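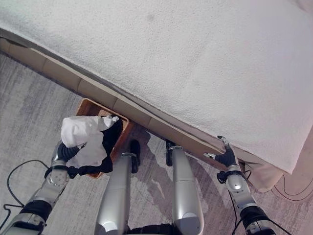

Laundry pick-up by the bed, left gripper holding the clothes at the basket, right hand up at the bed rail.

How to stop a stray hand getting stuck on the furniture

If you run a two-armed machine at home you'll probably meet this one sooner or later. The left arm goes off to do its job with the washing, and the right arm, which has no job at all, wanders up and parks itself on whatever is nearest. With mine it's the bed rail. Most of the time it's harmless, but one Friday the hand closed on the edge of the wood and stayed closed. The left arm had the clothes and wanted to stand up with them, the right arm wouldn't let go, and the whole robot twisted until the shoulder motor cut out with a fault. I nearly had a heart attack!

I run the Potari controller with the Kobori grippers, so the menu names below are from those. If you've got something else the settings will be called something different, but the order of doing things should still work.

First, get it out of trouble

1. Press the stop button and leave it pressed. Don't start with the remote. I did, and all I managed was to make it pull harder.

2. Put one hand under the stuck forearm before you do anything else. When the motors lose power the arm drops, and it's a lot heavier than it looks.

3. Wait 30 seconds. The gripper keeps a bit of squeeze for a while after the stop, and you don't want your fingers in there when it gives.

4. Open the gripper with the manual release. On mine it's a little tab on the inside of the wrist (push it in with a thumb, then ease the fingers apart). Please don't lever them off with a screwdriver. I've got a dent in the bed from finding that out.

5. Take the clothes out of the other hand as well. Anything long can catch on a foot when you restart – a trouser leg did that to me once and I had to do the lot again.

6. Check that no cable is looped where the feet will go. Then release the stop button and send it home at the slowest speed.

Next, find out why it grabbed

Open the log and scroll back to just before the fault. You're looking for the arm that wasn't meant to be doing anything. Mine said BRACE, which was a surprise. The walking software has a feature that lets a free hand steady itself on something solid when the robot leans forward, and an update in January had switched it on without a word. Fair enough as an idea. A flat palm on the rail would be fine. The trouble was that the fingers still had their normal grasp reflex, so the moment a fingertip felt pressure, they closed.

If your log says GRASP with no object named, it's a different problem and you want to look at the camera instead. Pale wood against pale bedding used to confuse mine no end.

Now change the settings

Go to Arms, then Idle behaviour, and do this for each arm separately:

Set Brace to Palm only.
Turn Grasp on contact off while bracing.
Lower Maximum idle force. Mine was at 30 newtons and I took it down to 7.
Set Release on opposite lift to Yes. That's the one that matters most, as it makes the spare hand open before the busy one goes up.

Save, and then restart the controller properly. The Potari will happily show you the new numbers while it's still using the old ones, and I lost an evening to that.

Try it out

Put one old T-shirt in the basket, stand where you can reach the stop button and run the pick-up at quarter speed. Watch the spare hand the whole way through. I did 19 goes before I put it back to normal speed, with the basket a bit further under the bed each time, and the fault hasn't come back.

The hand does still touch the rail now and then. I've stuck a strip of felt along that bit and left it at that. Next on my list is the Heden software for the wrist, so if you've already installed it and it's moved the idle menu again, let me know in the comments.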